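Open Day at Okamik: Garment Handling by Hand-Held Gripper

March – by the Ovateo workshop desk

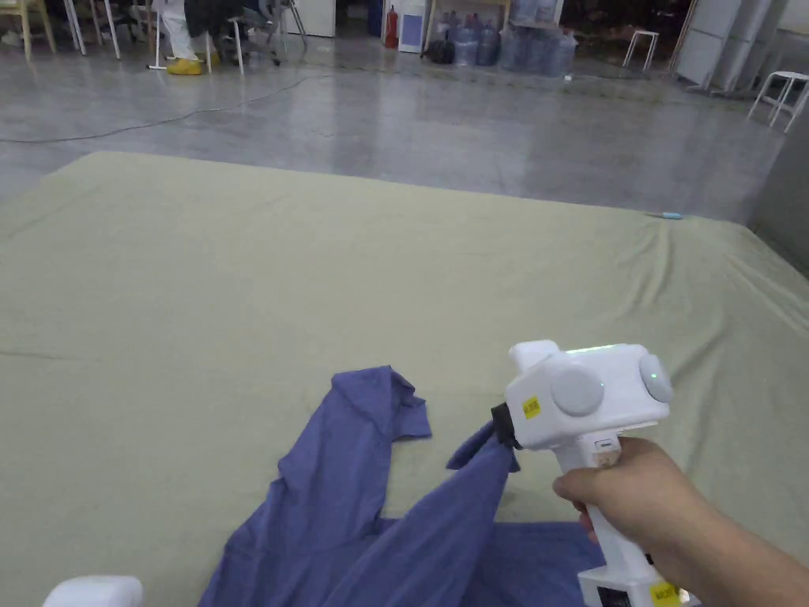

Hand-held gripper holding a blue-violet garment on the padded mat.

Okamik opened its cloth-handling floor to visitors for 2 hours in the morning. The group was 11 people, and shoe covers were issued at the door.

The station we spent longest at collects folding data. An operator works a pistol-grip gripper by hand and spreads, lifts and folds long-sleeved clothing on a soft mat. Okamik's target for this garment type is 1000 recorded folds, split over three operators. The recordings go to Daka, the firm's in-house training software.

Sleeves take the most time. A twisted sleeve has to be released and picked up again nearer the cuff – the operators are told to leave these retries in. Cycle times were not given out.

The second half of the visit covered gripper maintenance and jaw replacement.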